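Wednesday, June 16, 2021. Demo for Stirnard visitors, disassembly cell

Present: Kiran Bisht, Loïc Tessier, me. Visitors: So-ying Chiang plus one colleague. Gaurav Nigam joined by phone for the Q&A only.

## Setup

- Both arms homed before the visitors came in. Fixture clamped to the rails at the usual offset, checked against the dowel.
- Running the Greluvby sequencer, December branch. Did not want to show the new one yet.
- Speed override at 40 until Kiran was happy, then left there. Nobody asked for faster.
- Log starts at line 1,836 in the shared file. Everything before that is Loïc's warmup.

## Items shown

1. Overview of the cell, two arms over the open tower. So-ying asked why the case lies on its side. Answer: access to the board from above, and the latches stay reachable.
2. Memory module and fixture. Talked through slot tolerance and the approach angle. Loïc had the wrist view up on the monitor next to the overview.

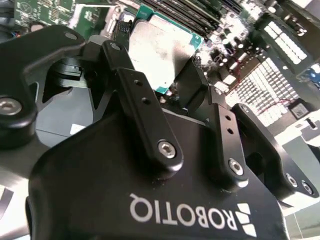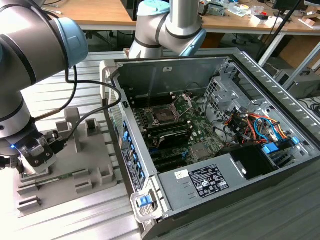 3. CPU and socket. Discussed the lever first, then grip width on the heat spreader. Stirnard want to know if we can do this with mixed board layouts. Told them one layout at a time for now.
4. Cable handling. Talk only. We have no reliable grasp on power bundles and I said so.

## Questions from visitors

- Cycle time per module? Gave the 208 s figure from last week's log, full sequence including regrasp. Too slow for their line. Gaurav thinks nearly half of it is settling time and wants the dwell parameters by Monday.
- Force limit at insertion? Kiran to send the table. The one in the Bisgaard report is out of date, don't forward it.
- Can fixtures be swapped by the operator? Yes, but the offset has to be retaught. Tormod Moen has a draft procedure.

## To do

- [ ] Dwell parameters to Gaurav (me)
- [ ] Force table to So-ying (Kiran)
- [ ] Wrist cable dress on the left arm, shorten the loop
- [ ] Ask Nerketti about lead time on a second fixture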